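Sunday, January 12, 2020

Sourdough again. I fed the Sterndale starter last night with 200 grams of the Brellik rye and it had doubled before I'd finished breakfast, so I think the October slump is over (finally!). The wheat-fed jar is still sulking. Smells like nail polish, little pinprick bubbles, no lift to speak of.

Mixed two doughs, both with 300 grams of water and 10 grams of salt. The rye one felt slack for the first hour – I nearly threw more flour at it and I'm glad I didn't, it tightened up nicely after the second fold.

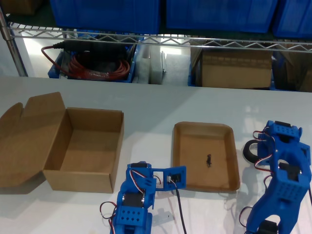

The other dough I left alone for 3 hours and it barely moved. I'm blaming the cold corner by the window, though it could be the Navarro flour, I opened that bag ages ago. Next time both go in the proofing cupboard on the same shelf so I can stop guessing.

If you're in before me tomorrow, please don't toss the jar marked Deteo, even if it looks dead. I want to give it one more feed with rye. Also we need more parchment and the small scale is eating batteries again.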